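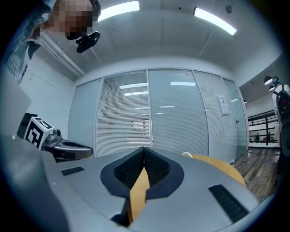
The robotics club at Dawber meets twice a week, and its captain would like it known that the second meeting is mostly for fixing what was broken at the first. She is a senior, she has been in the club since her freshman year, and she agreed to be interviewed on the condition that we leave her name out of it. "My grandmother reads these," she said. "She thinks I'm in orchestra."

The project this year is called Pestia, after a misspelling on a sign-up sheet that went uncorrected until the T-shirts came back. The idea is to teach a robot arm a handful of household chores by showing it how people do them. Members carry out the chore with a hand-held gripper in each hand, a camera on the gripper records it, and the recordings go to the arm as homework.

"So I did my homework by hand so that a machine could do its homework," the captain said. "I explained this to my dad and he asked if I was getting paid."

She is not. The club had a budget of $2,490 this year and spent $2,944, a gap that was closed by a bake sale and a stern email. Most of the money went to parts. The finger pads wear down, and so does the tape, and the black-and-white marker cubes have a way of coming loose at the end of a long take instead of the beginning.

There are 11 members, nine of whom come regularly. The other two, according to the captain, "are in the yearbook photo." New recruits tend to arrive expecting to drive something with a flamethrower on it. They are handed a gripper and a stack of paper cups.

"The first week, people are terrible," she said. "You squeeze too hard, you go too fast, you forget that it can only see what the gripper sees. I had a guy do a whole evening of beautiful folding with his sleeve over the lens. I told him the robot now knows a lot about flannel."

The trick, she says, is to be boring. A good take has no flourishes and no second thoughts. You reach for the cup, you close the fingers, you put the cup where it goes. If you hesitate, the arm learns to hesitate, and last fall it spent most of a demonstration for parents hovering over a dish towel like someone reading a menu.

"It was so polite about it," she said. "It just never picked up the towel. One of the moms clapped anyway."

The club's rival is Fokis, a team from across town whose captain she describes as "perfectly nice" in a tone that suggested the subject was closed. She reopened it herself. Fokis writes its motions out in code, every angle and every inch, and last year that approach beat Dawber at the Kerkitz meet by stacking cups faster and with less visible doubt.

"Their arm is great if the cups are exactly where they're supposed to be," she said. "Somebody bumped the table in the second round and it stacked air. Very confidently – six levels of air. They still won, so I don't know why I bring it up."

She brings it up, a teammate remarked in passing, at every meeting.

This year's Kerkitz meet is in May. The event has added a round in which the judges move things between runs, and Dawber regards this as long-overdue justice. To prepare, members have been recording the same chores with the cups in the wrong place, then in a different wrong place. Two people sometimes work at once, each with a gripper, and there is a house rule about elbows.

Asked what she would do differently if she could start the year over, the captain thought for a while.

"Label the files," she said. "We have a folder called 'final' and a folder called 'final good,' and the good ones are in 'final.' I found that out on a Sunday."

She will study engineering next year, or possibly history. The gripper has given her a sore thumb and strong opinions about dish towels, and she has begun training the sophomore who will take over. His takes are slow and extremely dull.

"He's the best we've ever had," she said, and went to see what had fallen off the cart.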